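Gellton advises care homes to hold off on robot spending until October

Published Mar 22, 2023

Gellton, the supported living provider, today set out why it will not be signing an order for table-clearing and kitchen robots this spring, and what it wants to see from suppliers before it does.

Two suppliers, Lender and Farnell, have quoted for the work. Both quotes lead with hours saved. Neither puts a figure on repairs, spare finger pads, or the staff time needed to set a machine up in a new kitchen. Gellton has asked for those costs in writing and is still waiting.

The provider runs 363 shared kitchens. Most are ordinary domestic rooms, fitted at different times and used by people who like their things where they are. A machine that can handle one kind of plate on a bare bench has not yet shown that it can clear tea for four.

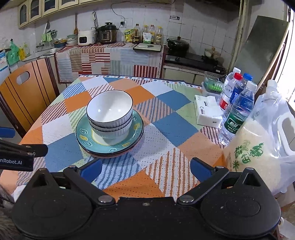
Stacked bowls and plates share a patchwork tablecloth with bottles, tissues and a large container of rice. Grippers are in the foreground.

Gellton's own review, known as Yazzie, sets a plain test. Any machine on offer must complete 1,000 table clearances across 10 kitchens chosen by Gellton, with every dropped item and every call for human help written down. Sales videos will not be accepted as evidence. Nor will results from a supplier's own showroom.

On money, the review is equally blunt. The first draft budget listed 1,268 separate lines, and the robots appeared on just one of them, as a purchase price. Servicing, insurance, training and disposal were missing. The draft has been sent back.

Gellton will look at the matter again in October. Until then, no deposit will be paid and no leasing deal will be signed, including those described as free trials with a minimum term. Money set aside for this year will stay in the kitchen repairs budget.

Suppliers wishing to take part in the Yazzie tests should write to the Gellton purchasing office, enclosing a full price list for parts and call-outs.

Ends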